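Is a "lifetime" oil finish on a wood tabletop worth paying extra for?

Posted in Home & Furniture > Wood care
1,124 views

Jaxon Kowalchuk
I'm buying a table from a small shop and they want another $159 for something called the Bresano lifetime finish. The salesman says it soaks into the wood, never needs redoing, and that water, wine and hot mugs won't mark it. The standard finish is a plain hardwax oil, no extra charge. I asked what was in the expensive one and he told me it was a blend. I asked for something in writing and got a leaflet with a leaf on it. We eat at this table three times a day and one of us is four years old. Has anyone had one of these finishes for longer than a year, and did it hold up? I don't want a shiny plastic look either, I like being able to see the grain.

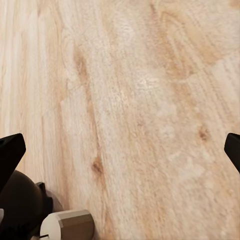
Pale wood with a knot, the sort of grain I'd like to keep visible.

Edit: the shop is in Arkham if that matters. No, I can't get a different top, the size is odd.

Shirley Gosselin
Lifetime of what? That's the first thing I'd ask him. I've refinished furniture on and off since my kids were small and I have yet to meet an oil that never needs redoing. Oil wears where hands and plates go. On a kitchen table I'd plan on a fresh coat every January or so, and it takes an evening. Wipe it clean, rub the oil in with a rag, wait, rub off whatever hasn't soaked in. Spread the rags flat outside to dry, don't ball them up in the trash, they can catch fire on their own.

If he won't tell you what the blend is, ask for the safety data sheet. If there's no sheet, I wouldn't pay. And ask him for a scrap of the same wood with each finish on it. Put a wet glass on both overnight. I did this with a product called Woltel that was meant to be "ring proof" and got a lovely ring by breakfast.

Pale wood does show everything, so you'll want coasters whichever one you buy.

Lorne Caron
just get polyurethane and stop worrying. matte, not gloss. had it on mine for years

Océane Leclerc
I'll disagree a little with Lorne. Matte poly is tougher, sure, but when it scratches you can't patch one spot and have it blend in. With a four-year-old and a fork I'd want something I can fix. 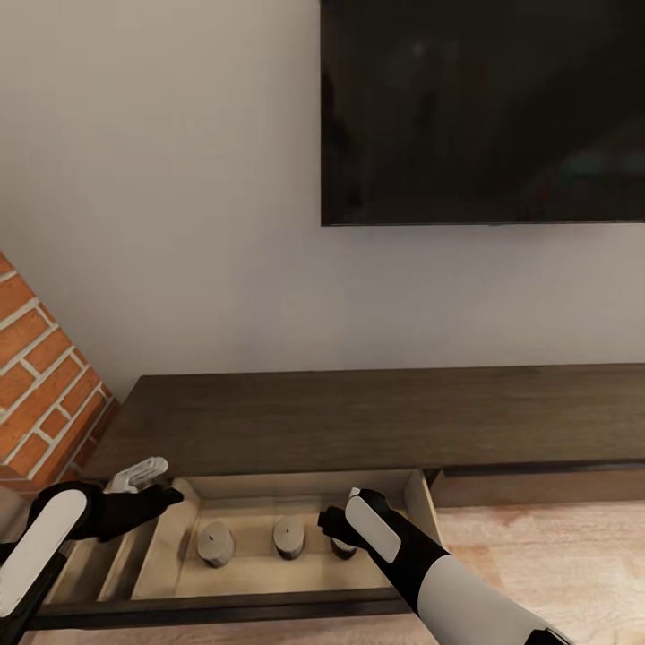
Warranties on these finishes are where I'd look hardest. I read through one before buying a cabinet and it left out heat, standing water, sunlight, "household chemicals" and normal wear. I couldn't work out what was left. It also wanted you to use their own cleaner and keep the receipts. My own guess is that a finish like that does fine on furniture people hardly touch, a low cabinet under a wall-mounted TV for instance, and then the good reviews get used to sell it for dining tables. Ask whether the reviews are from people who eat off the thing. The leaflet my shop had claimed up to 3,000 wipes in testing, with no word on what it was wiped with or how hard.

As for the plastic look, ask to see a finished sample by a window and look across it from a low angle. You'll spot a film finish right away.

Jaxon Kowalchuk
Thanks, all. I asked for the data sheet and he said he'd have to call someone. Going with the standard oil unless that call is very impressive. Shirley, do you sand at all before the yearly coat, or only if it feels rough?

Shirley Gosselin
Only if it's rough, and then lightly, with the grain. Go fine, 320 or so.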